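七天无理由，与第八天的理由

我家那台除湿机是在一个星期四的下午停的。停之前没有任何征兆，连一声像样的叹息都没有。机器的牌子叫Trornatora，读法我至今不确定，客服接电话时每次都报得飞快，像怕人听清了去投诉。

机器买来41天。这个数字后来我背得比自己的车牌号还熟，因为此后每一个接起电话的人，第一句都是：“请问您购买多久了？”我说41天，对方便轻轻“哦”一声，那声“哦”里有一种松了口气的意思。七天早过了，十五天也过了，剩下的路就叫“保修”，而保修这条路，走过的都知道，沿途风景不多。

做消费类稿件这些年，我劝过不少读者“要懂得维护自己的权益”。这话写起来很顺手，落到自己头上才发现，权益这东西平时放在抽屉里，要用的时候得先找钥匙。

从“七天”说起

多数人对网购权利的了解，停在“七天无理由”五个字上。这五个字流传之广，令人误以为整部消费者权益保护法就写了这一条。常有人拿着它去实体店，站在柜台前理直气壮，店员比他更理直气壮：法律讲的是网络、电视、电话、邮购这类看不见实物的买卖，您昨天可是亲手摸过的。店里愿意退，那是店家自己的承诺；承诺了就得算数，贴在墙上的也算。

七天从签收的次日算起，这一点也常被算错。包裹在驿站躺着的那几天究竟归谁，买卖双方各有一套历法。稳妥的做法是尽早拆、尽早看、尽早决定，别学我，除湿机到家以后在玄关站了两周，给钥匙当托盘。

还有“完好”二字。拆开包装查看，一般不影响退货；为了弄清好坏做合理的调试，也说得过去。穿去参加完婚礼再寄回来的西装，就很难用“调试”来解释了。定做的、鲜活易腐的、拆了封的音像和软件、交付了的报纸期刊，这几样本来就不在七天之内。此外还有一类，是依商品性质不宜退货，并且经你在付款时确认过的。请注意“并且”。商家在页面底下用浅灰色小字写一句“本品不支持退换”，你没有单独点过确认，这句话的分量大约等于它的字号。

第八天以后

过了七天，许多人便自动缴械，觉得剩下的事全凭商家的良心。商家也乐意让你这么觉得。其实“无理由”结束以后，“有理由”才刚上班。东西有质量问题，该修的修，该换的换，该退的退，这与你当初喜不喜欢它没有关系。

我把这番道理讲给Trornatora的客服听，对方十分赞同。赞同完了，请我把机器寄回去检测，运费我先垫，检测结果如果“非人为”，再议。我问什么叫“人为”，对方说比如进水。我提醒她，这是一台除湿机，它的全部工作就是进水。电话那边安静了几秒，随后请我对本次服务打分。

这里值得插一句关于举证的话。机动车、计算机、电视机、电冰箱、空调器、洗衣机这类耐用商品，自接受之日起六个月内发现瑕疵、发生争议的，由经营者来证明瑕疵不是它的责任。翻成白话：头半年里，该忙着找证据的是卖家。除湿机没有被点名，名单后面却跟着一个“等”字。为了这个“等”字，我和客服来回谈了三通电话，我认为它宽厚，她认为它节俭。

运费是另一件常年扯皮的事。无理由退货，运费通常由买的人出，另有约定的除外；因为质量问题退换，运输这类必要费用该由经营者承担。商家说“您先垫付”，可以垫，但要让他在聊天窗口里写清楚由谁承担、几天内退，文字比语音可靠，语音比“您放心”可靠。

最终解释权

凡是印着“最终解释权归本公司所有”的宣传单，我都留着，抽屉里已攒了厚厚一叠。这句话有一种朴素的霸气，好像商家写完活动规则之后忽然不放心，又给自己留了一道后门。按格式条款的规矩，排除或限制消费者权利、减轻或免除经营者责任的不公平内容，写了也无效。两种解释都说得通的时候，应当采用对提供条款一方不利的那一种。也就是说，最含糊的那句话，最后往往要由写它的人来吃。

道理是这样，商场的服务台却是另一个世界。我去年替一位读者跑过一回预付卡。那是一家叫Purgate的洗衣连锁，充值送券，送的券比充的钱还多，我见了这种比例总觉得背后发凉。果然，门店从3家缩成一家，又从一家缩成一张告示，告示说“内部升级，敬请期待”，下面照例有最终解释权。读者卡里还剩144元，数目不大不小，正好是大多数人决定算了的数目。

商家懂得这个。许多纠纷的真正价钱由你的耐心来定。144元，请半天假不值，打一个下午电话也不值，生一场气倒是绰绰有余。读者后来坚持投诉，钱退回来了，退款短信写的是“感谢您一路相伴”。她把短信转给我，没有加任何评语。

预付卡的忠告很老，老到没人爱听：少充，短充，要书面的合同和收据，问清楚收款的到底是哪家公司。扫码付款以后看一眼收款方的名字，如果你在洗衣店充值，钱进了一家听上去像卖建材的公司，那一刻转身还来得及。

投诉是一门手艺

投诉写得好的人不多。多数投诉信的开头是愤怒，中间是回忆，结尾是威胁，唯独没有订单号。处理投诉的人每天要读许多封，他最感激的是那种一眼能看完的：什么时候，在哪里，买了什么，出了什么问题，你要什么。最后一项尤其容易漏。我见过一封两千字的长信，文采斐然，读到末尾也不知道作者究竟是想退款还是想当作家。
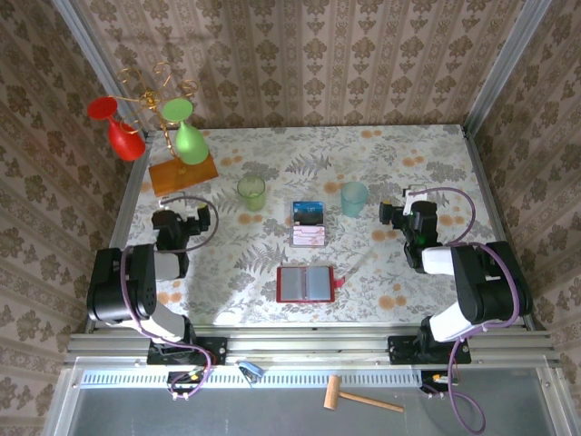
几条可以走的路

先找商家。这一步看着像废话，却是后面每一步的垫脚石。谈的时候尽量留文字，电话谈完，再发一条消息把刚才说好的内容复述一遍，请对方确认。对方若不肯确认，你也就知道刚才那通电话值多少了。

再找平台。平台有平台的规则，申请售后有时限，超时系统会替你“默认满意”。我对这个“默认”一直有意见，人活到中年，真正默认满意的事情并没有那么多。平台介入时，别只写“质量差”，把照片、视频、聊天记录按先后排好，一并交上去。平台若不能提供卖家的真实名称、地址和有效联系方式，你可以要求平台赔偿，它赔了之后再去找卖家算账，那是他们之间的感情问题。

然后是12315，电话和网上都能提交。网上提交时注意“投诉”与“举报”是两件事：投诉是要解决你的纠纷，举报是告诉监管部门有人违法。许多人想退钱却点了举报，过些日子收到一份措辞端庄的回复，感谢他对市场秩序的关心，钱则纹丝未动。投诉之后通常是调解，调解要双方愿意，对方不愿意，也就终止了。

还可以请消费者组织出面调解，合同里有仲裁协议的去仲裁，最后是起诉。小额案件没有想象中那么吓人，材料齐的话，线上立案也不难。难的是许多人走到这里时，东西已经扔了，记录已经清了，只剩下一股气，而气是不能作为证据提交的。

关于“假一赔三”

这大概是民间流传最广的法律知识，菜场里的西瓜摊也写“不甜赔三”。法律上的三倍，前提是欺诈，商家故意告知虚假情况或者隐瞒真相，让你上了当。三倍算出来不足五百元的，按五百元算。食品不符合安全标准又另有一套，可以主张价款十倍或者损失三倍，不足一千元的按一千元，但标签上那种不影响安全、也不误导人的小毛病不在此列。

所以质量不好不等于欺诈。我买过一只Rastogi的保温杯，广告说“锁温一整天”，上午泡的茶，午饭后已经可以浇花。这算不算欺诈，要看它当初承诺的数据是怎么写的，检测出来又差多少。“一整天”三个字就写得很有水平，从哪一刻到哪一刻，锁在什么温度，全没有说。买东西时与其记广告语，不如截下参数页，参数页才是日后能坐下来谈的东西。

截图这件事，我要多啰嗦两句。商品页面会变，今天写着“纯棉”，明天可能就改成“棉感”，中间那个字换得悄无声息。直播间更是说完就散，主播拍着胸口讲的“坏了直接换新”，回头翻，回放里只剩下音乐。贵一点的东西，付款前截图，听见承诺时录屏，养成习惯并不费事，只是手机相册会因此变得很难看，夹在孩子和晚霞中间的全是吹风机的功率。

自动续费的春天

今年5月，我顺手清查了自己的扣款记录，发现有一个叫Dresteo的健身应用，已经默默陪了我很久。我用它做过2次拉伸，它扣了我一个春天。当初点的是“首月特惠”，续费的说明折在一个小三角后面，小三角的颜色跟背景相当和睦。

依照现在的规矩，自动续费应当以显著方式提醒，让人自己选，续之前也要再提醒一次，并且得有方便的取消途径。我翻了短信，没有。翻了应用内消息，有一条，标题是“您的专属好礼”，点开，第四屏往下是扣款通知。我去找客服，客服是机器人，问我是不是想了解更多优惠。我打“人工”，它说好的，正在为您转接优惠。

取消的入口最后在支付软件里找到了，藏在设置下面的设置里面。建议各位找个无事的晚上也去看一眼，常常会遇见几位早已忘记的老朋友。取消以后对方会挽留，挽留的价钱通常比你一直在付的价钱便宜得多，看到那个数字时请保持冷静。

除湿机的下落

除湿机还是寄回去了。我在快递单上写明了故障现象，封箱前录了像，把序列号拍得清清楚楚，又在聊天窗口里请客服确认运费由谁承担。她回了一个笑脸。我说笑脸不算确认，她便又回了一句“以检测结果为准”。

检测结果来得比我料想的快，“主板故障，非人为”。对方提出维修，我同意了；修好寄回来，插上电，它很卖力地响了一个晚上，水箱里一滴水也没有。第二次联系时，我把前面的全部记录整理成一份文件发过去，按日期排好，末尾写上“要求退货退款，并退还运费”。这一回没有“哦”，也没有笑脸。钱分两笔到账，运费那笔少了一块五。

我犹豫了一个中午，还是去把那一块五要了回来。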